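Gindar cable handling project: progress report to the Trulolov fund
Prepared by Amarachi Adeyemi

It has been a bumpy stretch since our last report, and a really useful one! The headline is a fault, so I'll start there.

On run 143 the left arm of the Gindar cell kept pulling after the cable had snagged on the bench clamp. The force limit should have stopped it. It didn't, and the connector tore off and flew over the guard. Lorna Morrison hit the emergency stop and the cell shut down as it should. She was well back and wasn't hurt, but we are treating it as a safety incident and it has been logged as one with the site office at Ullbridge.

We found the cause within 4 days. A settings file from the Shearer test bench had been copied across during an update, and it carried a much higher pull limit. The software accepted it without a murmur. The cell now refuses any file that doesn't match its own serial number, the guard is taller, and we check the limit with a spring gauge every morning before the first run. (Lorna's idea, and a very good one.)

We have done 56 runs under the new rules with no repeat of the fault. Six ended early on a snag, and each time the arm let go. I was delighted.

The arms stay at low speed until the outside safety review in November. While they are slowed down we are putting the hours into hand demonstrations, with marker cuffs on both wrists, so the next controller can learn how people ease a cable along.
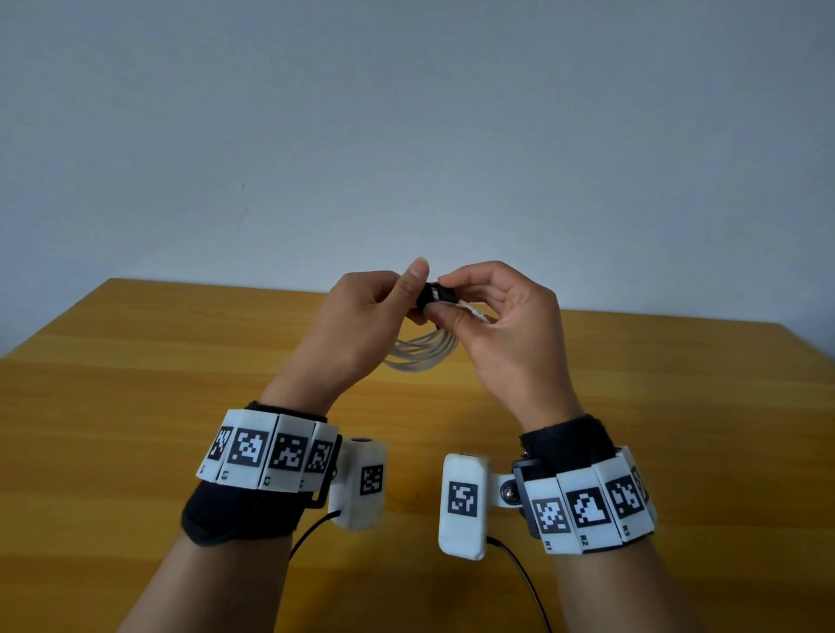
Ullbridge, 2026-06-27

Holding the connector in one hand and pinching the cord right beside it with the other is the grip we want the arms to copy, as it keeps the strain off the loops hanging below. We have 274 demonstrations recorded and I'm very pleased with them.

Spending is on budget apart from the taller guard, which came out of contingency. We'd like your agreement to move the speed trials to after the review.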